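Old desktop keeps shutting off, is it worth fixing or should I replace it?

Posted in Home Computers > Desktops

Greer Pollock
Member, Flusthorpe

I have a desktop PC that I bought used from a small office that was closing. It has been fine for email, bookkeeping and a bit of photo sorting. Since December it has been shutting itself off. There is no blue screen and no warning. It just goes black and the fans stop. Sometimes it runs all day. Other times it goes off twice before lunch.

What I have done so far:

Changed the power strip and plugged straight into the wall.
Vacuumed the front vents from the outside.
Ran a virus scan, which found nothing.
Turned off sleep mode in the settings.

I have not opened the case. I am willing to, but I have never done it before and I don't want to break something that half works. The local repair place wants 50 dollars just to look at it, and they said they might tell me to buy a new one anyway.

So there are two things I'd like to know. Can I find the cause at home with no special tools? And how do I decide when to give up on it? I have 288 invoices on the drive that I would hate to lose, plus all my photos.

The computer sits on the floor next to the desk. We have a dog, if that matters.

Marta Antoniuk
Regular contributor

Back up the invoices and photos before you do anything else. Copy them to a USB drive or an external drive, then open a few of the files from that drive on another computer to check that they copied. A machine that cuts out while it is writing to the disk can damage files, and every extra shutdown is another chance for that.

A sudden power-off with no error usually comes down to heat, the power supply, or a bad connection. Software is much less likely, so I would not bother reinstalling anything yet. I would go in this order.

1. Write down when it happens. Keep a sheet of paper by the desk with the time, what you were doing, and how long it had been on. If it goes off when it is working hard, look at heat or the power supply first. If it goes off while sitting idle or when someone bumps the desk, look at cables.

2. Check the temperature. There are free programs that show it, and many computers also show it in the setup screen you get to at startup. Watch it for 20 minutes or so of normal use. If the processor is sitting in the 90s Celsius with only a browser open, you have found your problem.

3. Open the case. Shut down, unplug the power cord, and hold the power button in for a few seconds to drain what is left. Most side panels come off with a couple of thumbscrews or a latch. Touch bare metal on the case before you touch anything inside, and do that again whenever you have walked away and come back. Take a few pictures with your phone so you know where the cables went.

4. Learn which part is which before you pull on anything. The board is the big flat one that everything plugs into, and the processor sits in a socket with a metal frame around it.
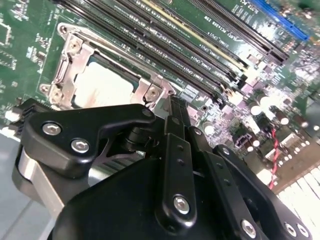 5. Clean out the dust. Use canned air in short bursts, outdoors if you can. Hold the fan blades still with a finger so they don't spin. Do the processor cooler, the power supply vents and any case fans. With a dog and a computer on the floor, I expect you will find felt. Don't use the vacuum inside the case. It can build up static and it can pull small parts loose.

6. Push on the connectors. The wide power plug on the board and the smaller one near the processor both have clips. Press each one straight in until it won't go further. Do the same with the drive cables.

7. Take the memory out and put it back. Open the clip at the end of the slot, lift the module straight up, line up the notch, and press down evenly until the clip closes. If you have more than one module, try running with one at a time. The slots are usually close to the processor socket, so if the cooler is large you may be short on room for your fingers.
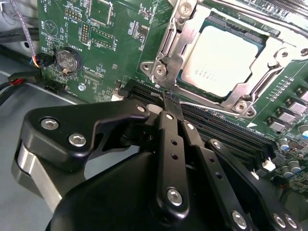

Memory slots next to the processor socket. The metal bracket with the lever holds the processor down.

If you take the cooler off, you need to wipe away the old thermal paste with rubbing alcohol and put on a new dab, the size of a pea. Don't lift the cooler just to look. Leave it alone unless the temperatures are still high after the dust is gone.

When that is all done, put the panel back on, raise the computer off the floor, and run it for a week with your sheet of paper. If it still cuts out and the temperatures are normal, I would suspect the power supply. Don't open the power supply itself. It can hold a charge after it is unplugged. Replace it as a whole unit, and check first whether your case takes a standard size, as office machines often don't.

As for giving up, my own rule is that I won't spend more than half of what the same machine would cost me used. A power supply usually comes in under that. A new board usually does not.

Donnie MacRitchie
Member

just buy a new one. I spent all winter messing with mine and it was the board in the end. your time is worth something

Iona Ritchie
Member

I agree with Marta on the order. Two things to add.

Check the power button. I had the same fault on a machine at the Forsyth library branch, and the button was sticking halfway in. Holding it in for a few seconds forces the computer off, and it looks just like a power failure. Press it a few times and see if it springs back cleanly.

Also ask the repair place if the 50 dollars comes off the bill when you go ahead with the work. Plenty of shops do that, and it changes the math a bit.

Greer Pollock
Member, Flusthorpe

Thanks. Files are copied and I checked them on my sister's laptop. The button seems fine. I took the side off last night and there was a mat of dog hair across the processor fan. Cleaned it, pushed all the plugs in, and moved the computer up onto a shelf. It has been on since breakfast. I'll keep the sheet going and post again if it shuts off.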